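April 8, 2023 – bin demos, second session

Better afternoon than last time, so I'm getting this down before I forget the settings. Rosine Tessier drove for the first half on the Gevolura handset and I took over after the break. We're still on the mixed bin: brush, yellow ring, orange, bottle, shark, sunglasses. I wanted to swap in the new batch from Perrin but Rosine talked me out of it (fair enough, we'd have nothing to compare against).

Goal was 45 clean demos. We kept 20, which sounds bad, but I was much stricter about what "clean" means this time. If the operator stopped in midair to think, I threw it out. Those pauses were all over the first session and I'm pretty sure they're why the Jarkisholm policy likes to hang above the bin doing nothing for ages.

The sunglasses are the annoying one. Coming straight down with the finger next to the wall, you have very little room before the wrist starts complaining about its limits, and then the handset buzzes and you flinch and the whole thing is ruined. Rosine's trick is to rotate the wrist early, way up high, and then just drop. I kept trying to rotate on the way down like I do with the bottle and it got me twice.
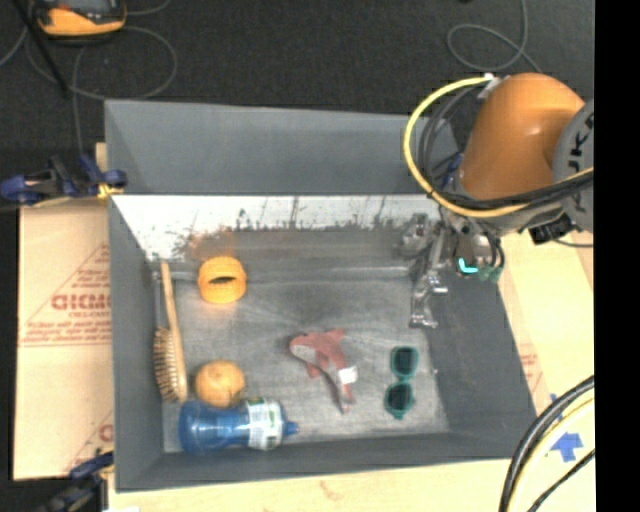
Anyway, I turned the handset scaling down by 10 percent for the last stretch and that helped me a lot. Rosine hated it – she says it feels like stirring glue. So maybe we save a setting per operator? I'll ask whether the Reltenness logger can store that with each demo, otherwise we'll never untangle who did what at which speed.

Also tried 2 demos by hand guiding, arm in free-drive, me just pushing it through the motion. Lovely smooth paths up high, but down in the bin it's really hard to be gentle, and my own arm ends up blocking the overhead view. Marked both as "do not train" for now. I'd like to come back to it for the big moves only, and use the handset for the last bit of the grasp.

Shark is easy as long as you go for the body and leave the fins alone. Ring is fine from above. Brush by the handle, always – I tried the head once and it twisted right out.

Next time: check the clamps before starting, re-zero the gripper between operators, and somebody please charge the spare handset!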